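Best way to fold a zip-up jacket so it stays folded?

Asked by Hatice Baysal, Friday, December 21, 2018

Every method I find online looks like it was made for T-shirts. Mine is a red zip-up with a flag patch on the chest, and I fold on the bed, on top of whatever blankets are there.

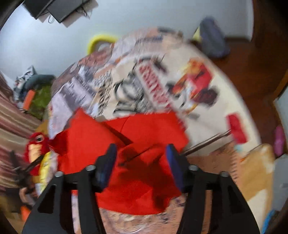 2 Answers

Doğukan Gezer

I doubt any trick beats the boring way. Lay it front side up, collar away from you, and get the sleeves straight before you fold anything. Zip it first -- half-zipped jackets twist. Then sleeves in, sides in, bottom up to the collar. A busy printed blanket makes it harder to see if your edges line up, so use a plain surface if you have one. 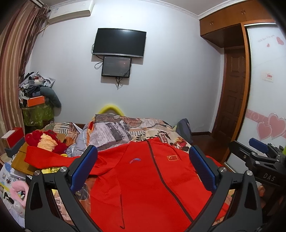

Comments (1)

Hatice Baysal: Tried it. Better, but I'm not convinced it survives a drawer.

Skireo

just roll it. takes 30 seconds. I have 40 shirts rolled in one drawer and never had a problem

Reply from Doğukan Gezer: Shirts don't have a zipper. Rolled jackets come out wavy down the front, at least mine do.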